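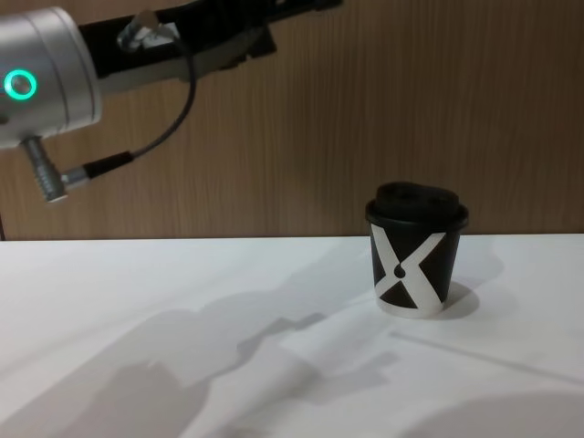
Attachment 1: status light, green ring

Ticket: Play clock jumps from 40 to 6
Product: Plallent scoreboard controller
Site: Bikgate Field, north end zone board
Opened: 2024-06-04
Priority: Normal (site asked for Urgent, then for "whatever is above Urgent")
Status: Closed, fixed, with a note

Reported by site

We run spring football at Bikgate and the play clock has started taking decisions on its own. The operator hits the 40 button after the play is over, the board shows 40, and a second or two later it shows 6. The offense is usually still standing around discussing things. Last game we got three delay of game flags out of it before the referee waved the clock off and kept time on the field. The visiting coach thought we were doing it on purpose. Our side got two of the three flags, so if it was on purpose we are bad at it.

The game clock is fine. The score is fine, and it had plenty of chances to go wrong, as we finished 52 to 45.

Already tried: turning it off and on, turning it off for longer, new batteries in the handheld, a different operator.

Support, first reply

Thanks for the detail. Please send the firmware version from the Setup menu, and tell us whether the south board does the same thing. Also please check whether the jump happens with the handheld switched off and the clock started from the console in the press box.

Site

South board does the same thing at the same moment, so they at least agree. Firmware screen says "up to date," with no number. Handheld off, started from console: ran 40 down to zero four times in a row, no trouble. Handheld back on: jumped on the second try.

Support

"Up to date" is what it says when it can't reach the update server. We know. It's on the list. Hold the Menu key while the controller starts and you will get the real version.

Since both boards follow the same bad number, the boards are off the hook. The trouble is in the handheld, or in whatever the controller hears on the handheld's channel. Which channel are you on?

Site

Channel 6.

Support

And does the display jump to 6 every time, never to any other number?

Site

Every time. I see where this is going and I don't love it.

Support

We don't either. We tried it on the bench here at Bamico. When the handheld drops its link and joins again, it sends its channel number to the controller. On older firmware, if the play clock is running when that arrives, the controller reads it as a new clock value. We moved our test handheld to channel 2 and the clock jumped to 2, which would have been a worse afternoon for you.

So there are two problems. One is the bug. The other is that your handheld keeps losing its link, which it shouldn't do from the sideline. Has anything changed near the field since December?

Site

Gil put in a new wireless sound system over the winter. The receiver is on the same shelf as your controller. On top of it, if we're being exact.

Support

Please move one of them to the other side of the press box. Then:

1. Hold Menu at startup and write down the version.
2. Load the update from a USB stick. The download link is in your account under Plallent, Controllers. Leave the power alone until the console beeps twice.
3. Pair the handheld again. Pairing is lost in the update.
4. Run the play clock from both sidelines and both end zones, and walk while you do it.

Site

Done. The Gil receiver now lives by the window. The console beeped once, thought about it for what felt like a full quarter, and beeped again. Paired the handheld and walked the whole field with it. No jumps. Turned the handheld off and on in the middle of a count and it carried on counting.

Ran a full scrimmage on it afterward. One delay of game, and that one was ours fair and square.

Support

Closing as fixed. The "up to date" message is being tracked separately. Please don't put anything back on top of the controller.

Site

Somebody has already put a box of kicking tees on it. Is that all right?

Support

Tees are fine.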